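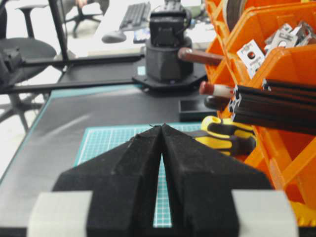 Figure 8.1 A workbench with a cutting mat and orange storage bins.

Chapter 8
A Place for Every Bracket

Small parts love to wander! Put a handful of brackets down on a bench in the morning and by lunch they're under a ruler, inside a shoe, anywhere except where you need them. Open-front bins fix this beautifully. You can see what you have, reach in with one hand, and stack upward when the bench gets crowded.

In this chapter you'll sort a mixed box of hardware, choose bins to fit it, and write labels a stranger could follow. Start with the parts you grab most and keep them at elbow height. Bulky things (a roll of tape, say) can stick out past the lip, as long as the bin above still sits firmly.

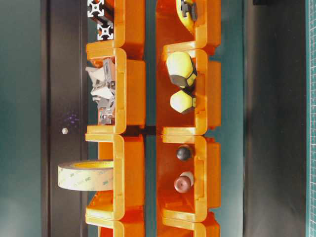
Cuiping Hao would add that labels come last. She ran the parts room at Cornstead with 873 kinds of fastener, and she always let a new layout run for 10 days before printing a single one, moving bins whenever a hand went to the wrong place. Try her method in Project 8A, and keep a pencil handy!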